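Home Topics Ask Tags Help Log in

Where to put the parts when I take apart an old office tower?

Nallarance
Posted 24 July 2020
Viewed 1,339 times

I have an old office computer from my former workplace and I want to clean it completely inside, then put it together again. I will take out the memory, the processor, the hard disk and one expansion card. I have done it one time before, in May, with another computer, and it did not go well. I had put everything on a towel on the kitchen table. When I moved the towel, the processor slid off and fell on the floor, face down. That computer never started again. I do not know if the fall was the reason, but I think so.

This time I want to be more organized. My questions are these. Should the case stand up or lie down while I work? Is it all right to leave the parts on a table, or must each of them be in a bag? And the power supply in this computer is lying over a part of the motherboard, so I cannot see what is under it. Do I have to unscrew it, or can I work around it?

I do not have much space. The table is small and I must clear it every evening for eating.

menimex15

Lay it down, always. When the case stands, you are pushing the memory sideways and the whole case walks away from you. When it lies on its side you press down, toward the table, and you see what you are doing.

For the parts, bags are good for storing them, but I do not like bags while I work. You cannot see what is in them without lifting them, and I have many times put a cable on top of a bag and forgotten what was under it. I prefer that each part has its own place, with a shape that only this part fits. I keep a gray plate for this, next to the case. There is a square frame for the processor, two long places for memory beside it, and a holder where the hard disk stands upright. An expansion card can lie across the lower part.

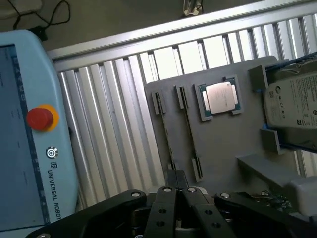
The case itself, lying on its side:
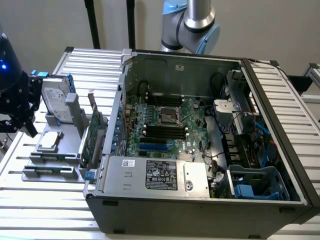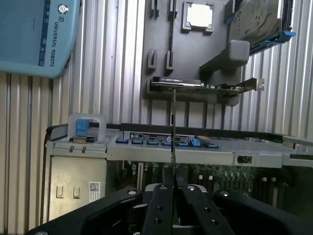
You do not need to have the same thing. For some years I used a thick piece of packing foam from a monitor box and cut the shapes with a kitchen knife, and this worked nearly as well. Please choose the pink or black kind that is marked antistatic, if you can find it. White foam collects charge and it also leaves small white balls in everything. A shop like Lukáč will often give you the foam for nothing if you ask them on a quiet morning.

Some points about the places:

The processor goes with the metal lid up, and the frame should hold it only by the sides. If it has pins, they must hang free and not press into anything. If it has flat contacts, do not touch them with the finger, also not to clean them. Close the lever of the empty socket gently and put a clean piece of card over it, so that no screw falls in. A screw in the socket is worse than a processor on the floor, believe me.

Memory, hold by the short ends. Write on a piece of tape which slot each module came from before you pull it. Many boards want them in certain slots, and with two banks of slots it is easy to mix them.

The hard disk is heavier than all the others and it is the one which suffers most from a knock. If you stand it upright, it needs a holder that grips it on both sides. If you have nothing like this, lay it flat and far from your elbow.

About the power supply, first look if it can turn. In many office towers it sits on a hinge, and you release a latch and fold it outward with the cables still connected. If yours is made so, you do not unscrew anything. If it does not fold, take out the screws at the back of the case, support it with one hand from below, and lift it a little to see which cable is holding it. Unplug from the wall before, of course, and then press the power button one time and wait. I wait 15 minutes, which is maybe more than necessary. Never open the power supply itself.

For the small table, put the plate or the foam in a flat box with a cover. In the evening you close the cover and put it on a shelf. Nothing has to be moved out of its place. This was the biggest improvement for me, because I also eat on the table where I once worked.

Stenaswood

just use an egg carton for the screws and the antistatic bags for the rest, thats all you need. I have done 26 of these office towers and never used foam. agree with lay it down

Nallarance

Thank you both. The power supply does fold! There was a green latch that I had taken for decoration. Under it there was more dust than I have seen in one place.

I have cut foam for the processor and the memory and it is drying in the kitchen now, as I washed it first. One more thing I would like to ask. After I clean off the old paste, is it safe to leave the processor in the foam over one night without paste on it, or should I put it back in the socket the same day?

menimex15

One night is no problem, one month is no problem either. Keep the cover on the box against dust, and put the new paste only when you are ready to mount the cooler. Let the foam dry completely before anything goes into it, also inside the cuts, where the water stays longer. I would give it two days.

When you put all back, begin with the processor, then the cooler, then memory, and fold the power supply down last. Before you fold it, look along the hinge side for a cable that could be pinched. The thin ones from the front panel like to lie exactly there.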